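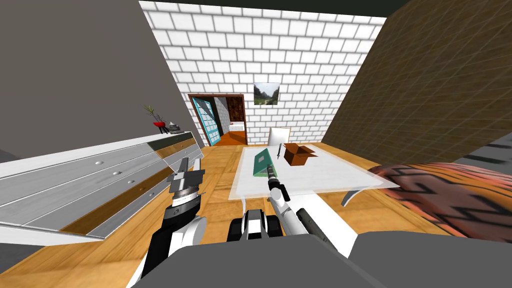

*Simulated interior with a white table and two robot arms.*

**Visit to the Varneck Services and Digital Trade Fair: report of the delegation**

The delegation attended the fair in August at the invitation of the organisers. It was led by Caroline Bakilana and included Godfrey Nyaga, Heidrun Egger and Dennis Mushi. Azlan Jugah joined for the second day only, owing to a prior engagement. The purpose of the visit was to learn how small and medium-sized service firms are selling across borders, and to renew contact with partners met at the previous fair.

## Arrival and opening

Registration opened at 8.30 a.m. and was handled without difficulty, although badges for interpreters had to be collected from a separate desk in the north hall. The organisers gave the number of exhibitors as 200, drawn from 13 countries. The opening address dealt mainly with the new customs portal and with the plan to recognise electronic invoices issued by neighbouring states. Copies of the address were available in English and French.

The halls were arranged by sector: finance and insurance in the first, transport and warehousing in the second, and education, tourism and health in the third. Culture and design shared a smaller building across the courtyard, and members felt that this part of the fair suffered from its position. Signs to it were few.

## Meetings with exhibitors

Talero, a translation and subtitling firm, received the delegation on the first morning. Its staff explained how work is divided between offices in different time zones, so that a programme delivered in the evening can be returned before the next working day. Ms Egger asked how disputes over quality are settled. The firm replied that each contract names a single reviewer whose decision both sides accept, and that this arrangement has been in place for 2 years.

The delegation then called on Clomorent, which leases exhibition equipment and display screens to museums and trade bodies. Its standard agreement runs for a season and covers delivery, fitting and removal. Mr Nyaga obtained a copy of the price list, which is held in the office and may be consulted on request. The firm is looking for a storage partner near the coast and asked that this be passed on to members.

Shetty, a family business offering accounting services to small exporters, had one of the busier stands in the first hall. It looks after 3000 client accounts, most of them held by traders with fewer than five staff. Mr Mushi discussed the firm's approach to training at some length. New employees spend their first months answering client letters under supervision – a practice the firm regards as slow but worthwhile – before they are given accounts of their own.

## The afternoon forum

A forum on digital trade was held in the conference centre from 2 p.m. The speakers agreed on the need for common rules on data storage but differed on who should bear the cost. A speaker from the transport sector argued that smaller carriers could not meet the proposed deadlines without help. Ms Bakilana spoke briefly from the floor, setting out the experience of our own members with electronic contracts, and was later asked to supply a written version for the record of the meeting.

Translation into English was good throughout. The sound in the rear half of the hall was less satisfactory, and several questions had to be repeated.

## Second day

Mr Jugah and Mr Nyaga attended the session on tourism services, where most of the discussion concerned booking fees and the treatment of cancelled group travel. The remaining members toured the third hall and held shorter talks with two language schools and a provider of distance courses for nurses. One of the schools has proposed an exchange of teaching staff, and its letter is attached to the office copy of this report.

The closing reception was attended by all five members.

## Matters to be followed up

- Ms Bakilana will send the written version of her remarks to the forum secretariat.
- Mr Nyaga will circulate the storage enquiry from Clomorent.
- Mr Mushi will ask Shetty for its training outline.
- Ms Egger will reply to the language school once the education section has considered the proposal.

The delegation thanks the organisers for their hospitality and for the provision of transport between the hotel and the fairground. Members wishing to attend the next fair should give their names to the office before the end of the year, as rooms near the site are taken early.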